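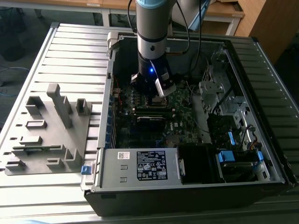 Brakholm Adult Skills Programme
Progress report to the Greter Fund, second period

Summary

The programme is on course against the targets agreed in the grant letter, apart from the evening maths group, which started a month behind plan. Spending is slightly under budget and we expect to use the difference before the end of the grant.

Enrolment and attendance

92 learners enrolled in this period across the two sites. Attendance at the Brakholm site held up well through the winter. McIntyre Road was weaker, mainly in the morning sessions, and Liliana Gatti has moved two of these to 1 pm to fit with the bus timetable. The first few weeks at the new time have been better attended, but it is too early to call it a trend.

Courses

Reading and writing ran at both sites without interruption. Chibuzor Ugwu rewrote the second half of the course to include more form filling and letter writing, which learners had asked for in the autumn feedback sheets.

Evening maths began in February after we failed to appoint a tutor in the first round. Nam-gil Jin is now in post for 4 hours a week. The group is full and there is a short waiting list.

The job applications course finished in March. Some 50 people came to at least one session. We do not yet have figures for those who have gone on to work or further study, and will include them in the final report.

Budget

The underspend is on tutor pay, owing to the late start in maths. We ask the Fund's permission to move £1000 of this to travel support, where demand has been higher than we allowed for. Room hire at McIntyre Road goes up in May and is covered by the contingency line.

Difficulties

The Sodel enrolment database still does not record learners who attend both sites as one person. Solange Melnyk has been checking the lists by hand each month. The supplier has promised a fix but has given no date.

Next period

Second maths group to open if a room can be found.
Learner survey to go out in June.
Tutor training on dyslexia, both sites.

Kirsten Sawatzky
Programme Manager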